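Walking again after an operation – how long did you wait?
Trail Talk > Health and Fitness

slowboots
Wednesday evening
Hello all. In January I had a small operation on the belly and the surgeon says all is fine. My question is about the Jaltberg. I have a bed reserved in the Wurnero hut in spring and the path goes up 800 meters with a full pack. The paper from the hospital says "return to normal activity when comfortable", but for me normal activity is a backpack of 12 kilos, and I don't think they meant this. The hip belt sits exactly where the stitches were.

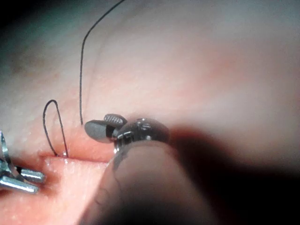
Narrow incision with dark thread, very close

How long did you wait before you carried weight? I would prefer to hear from people who really did it, also if it went badly.

mossandgravel
I waited two months and it was too short. Walking was no problem. Lifting the pack from the ground to my back was the problem, because you twist and pull at the same moment. Now I put it on a bench or a rock first. Also ask your surgeon again, and say the number of kilos. Mine changed his answer when I said the number.

fernhill_walker
I don't agree that everybody must wait so long. I was on the Brarnero loop after five weeks with a day pack, only water and a jacket, and I felt better each day. Sitting at home made my back stiff and my mood bad. It depends on the operation and on you.

mossandgravel
A day pack is not a hut pack. She or he asked about 12 kilos.

fernhill_walker
Yes, and I wrote that it was a day pack. My point is that between the sofa and the Jaltberg there are many steps, and you can start with the small ones early.

slowboots
Thank you both. I think you are saying almost the same thing. I have now made a plan: flat walks along the river first, then the hill behind the town without a pack, then the same hill with a little weight.

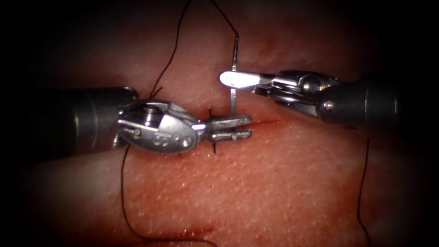 If I cannot do the hill with 8 kilos by the end of the month before, I will cancel the hut. They keep the deposit, but it is not a lot of money. What I still don't know is the hip belt. I tried it at home for ten minutes and the skin became red along the line.

ridgecat
Regarding the belt: I have the Pinheiro pack with the wide soft belt and I wore it a bit lower than normal, with a folded cotton scarf behind. It looks stupid but it was comfortable. Please don't loosen the belt completely, then all the weight goes to the shoulders and after an hour you walk like an old donkey. 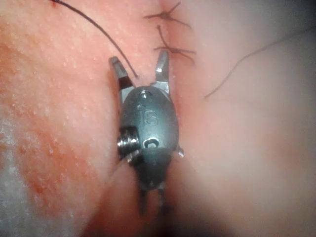

Open jaws above a fold of tissue, number 6 on the body

I would also look at what is in the pack. The hut has blankets and warm dinner. You don't need a stove, and one spare shirt is enough. I came from 12 kilos to 7 and missed nothing except my second book.

fernhill_walker
Seven is good. But in spring I would keep the warm jacket and the small crampons, there can be old snow under the last ridge.

slowboots
I weighed everything yesterday. The camera with the lens is 900 grams and stays home, which hurts me a little. The stove also stays. I have asked the hospital by phone and they will call me back. They wanted to know how steep the path is – I was glad that somebody asked. Does anyone know if there is a way to the hut with fewer meters up, even if it is longer? 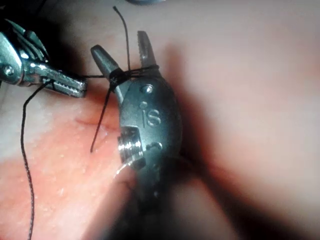

mossandgravel
Yes, from the Brarnero side. You start higher, follow the forest road and come to the hut from behind. It is 2 hours longer but never really steep, and there are benches where you can put the pack down. The last bus back leaves early, so check the times before you go.

ridgecat
The forest road is boring, I would not do it twice. For a first trip after an operation I would take it too.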